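Ticket 555 – Incident map shows harassment reports in the wrong part of town
Product: Plonia (public incident map)
Site: Hopkin
Status: Open, waiting on vendor
Priority: raised from Low to High in August

Reported problem
Residents say the map puts a cluster of street harassment reports outside the asylum center on the north side of Hopkin. Two local news pages have already run screenshots of it. The police desk says most of those reports came from other places, mainly the station underpass and the bar street.

Log

08:40
Opened the map and filtered to harassment, all ages. It shows 142 reports on one spot by the center's gate. I don't believe a number like that on a single pin. Asked Ustum support for the raw export.

09:15
Ustum replied that the map "reflects the data as submitted." That doesn't answer what I asked. Asked again.

10:05
Export received. Of the 142 rows, most have no street address at all, only the town name. The pin is where the software drops anything it can't place. Steltgate, the other town on this system, has the same pile-up, except theirs lands in a reservoir, so no one wrote a news story about it.

10:30
Tested it myself. Entered a dummy report with the address left blank. It showed up at the center's gate. Deleted it, entered another with a misspelled street, same result.

11:20
Ustum now says the fallback point is the "geographic middle" of the postal area and suggests we raise the match radius to 300 meters. Tried it on the test copy. The blank ones did not move, and I can't see why they would, with nothing to match against. 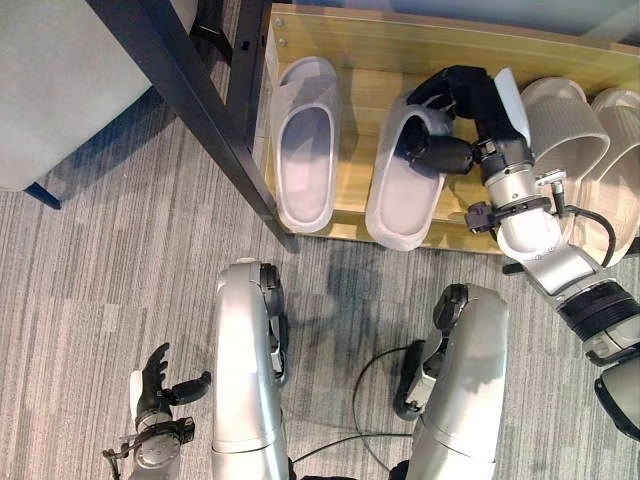

13:10
Asked for unplaced reports to be left off the map and listed in a table under it. Was told this is a feature request. I disagree – a map that invents a location is broken, and people are making accusations based on it.

14:00
Call from the town office asking if this means the harassment reports are false. No. The reports stand and the police desk is working through them. Only the location is wrong. I asked them to put both halves of that in their notice, and I'll believe it when I see it printed.

15:25
Workaround in place: harassment layer switched off for Hopkin, short note in its spot. The export holds about 1,000 rows across all categories, so burglary and vandalism are probably off as well. Not checked yet.

16:10
Ustum marked the ticket "Resolved – settings." Reopened it. The fallback point is still active on the live server.

Next step
Vendor to confirm in writing that the fallback can be turned off. Layer stays hidden until then.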